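About Skanbridge

June
By Petra Lindqvall
Print | E-mail

Skanbridge is a water testing laboratory in Skustholm. We analyze drinking water from private wells, small community supplies, farms and food businesses. Most of our work is routine: bacteria, nitrate, hardness, iron, manganese, pH, conductivity and lead. We also run arsenic, fluoride and a short list of solvents on request.

The laboratory was set up to serve households outside the municipal network. The first customers were 64 well owners along the Gonano valley, where the bedrock is fractured limestone and surface water can reach a shallow well within hours of heavy rain. Those wells still make up our oldest continuous record. Many have been sampled every spring and fall from the start, and the results are used by owners to decide on casing repairs, treatment equipment and, in a few cases, a new well.

What we test

The standard household panel covers total coliform, E. coli, nitrate, nitrite, pH, hardness, iron and manganese. It is the right choice for a well with no known problem and no recent change in taste, color or odor.

The extended panel adds lead, copper, arsenic, fluoride, sodium, chloride and sulfate. We suggest it for a first test on a newly bought property, for any house with older plumbing, and for wells close to a salted road. Lead and copper are reported twice, as a first-draw value and as a flushed value. A high first-draw figure with a low flushed figure normally points to the pipes or the faucet. If both are high, the well itself needs a closer look.

Community supplies and food businesses are tested to the schedule in their permit. We keep a copy of each schedule and send a reminder before the sample is due. The operator remains responsible for the date.

We do not test swimming pools, aquariums or wastewater. We do not sell filters, softeners or UV units, and we take no commission from firms that do.

How samples are handled

Bacteria samples must reach us within 24 hours of collection and must be kept cold on the way. The sterile bottle contains a small amount of white powder, which neutralizes chlorine. It should not be rinsed out. Fill to the line and leave the air space at the top; the sample has to be mixed by shaking before it is filtered.

Metals samples are more forgiving. They are acidified on arrival and left to stand before analysis so that any metal stuck to the bottle wall goes back into solution. Nitrate samples are either run the same day or preserved.

Every bottle gets a number at the counter. The number follows the sample through Onu, our in-house tracking system, and is printed on the final report together with the time of collection, the time of receipt and the temperature on arrival. A sample that arrives warm, leaking or without a collection time is logged and set aside, and the customer is called before anything is run. Some customers would prefer that we went ahead anyway. For chemistry we sometimes can, with a note on the report. For bacteria we do not.

Quality control

Each batch includes a blank, a duplicate and a control sample of known concentration. If the control falls outside its limits the whole batch is repeated. Incubator and refrigerator temperatures are read at 8 a.m. and again at closing, and the readings are kept with the batch records.

We take part in an outside proficiency program. Unmarked samples are sent to us, we report what we find, and the organizer compares the values with those of other laboratories. Our scores are available at the counter for anyone who wants to read them. They include one unsatisfactory result for manganese, which we traced to a contaminated pipette tip box, together with the corrective action that followed.

Detection limits are listed on every report. A result given as "less than" means that the substance was not measured above that limit. It does not mean zero.

The well register

Apart from customer work, Skanbridge maintains a register of groundwater levels and nitrate in the Gonano valley. Nearly 200 wells are in it, and 50 of these have a measured depth to water as well as chemistry. Owners join by signing a release form, and locations are published only to the nearest map square.

The register has been useful mainly for nitrate. Values in the upper valley have stayed flat. Values in the lower valley rise each spring and drop back by late summer, with a wider swing in wells less than 60 feet deep. Anyone in the lower valley who tests once a year in September will therefore see a lower number than a neighbor who tests in April - something we now mention on the order form.

Classes and visits

We hold a sampling class 3 times a year for well owners and supply operators. It covers choosing a tap, flushing, flaming or wiping the outlet, filling order and transport. The class lasts one morning and each participant goes home with a full bottle set. School groups can visit by arrangement. Visitors under 12 are welcome in the reception area and classroom but not in the metals room.
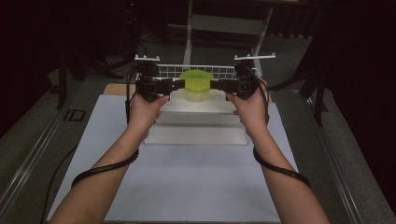
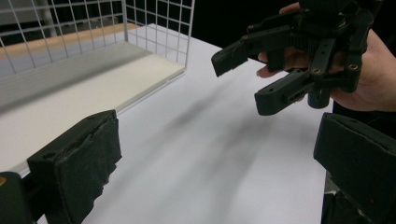 Petra Lindqvall
Technical Editor, Skanbridge

Hours and delivery

The counter in Skustholm is open Monday through Friday from 8 a.m. to 4:30 p.m. Bacteria samples are accepted until 2 p.m. and not at all on the day before a public holiday. A refrigerated drop box by the side entrance takes chemistry samples at any hour. It is emptied on Sunday evening and every working morning. Please do not leave bacteria bottles in it.

Bottle sets can be picked up free of charge; the fee is paid when the sample comes in. Sterile bottles carry an expiry date on the label, and an out-of-date set can be exchanged at the counter.

Reports are sent by e-mail as soon as the last result in the panel has been checked, normally within eight working days. If E. coli is found we telephone the same day, so the number on the form should be one that is answered. Paper copies are mailed on request, and old reports can be reissued for as long as the well is on file with us.

Contact Skanbridge | Copyright Skanbridge, Skustholm. All rights reserved. | Back to top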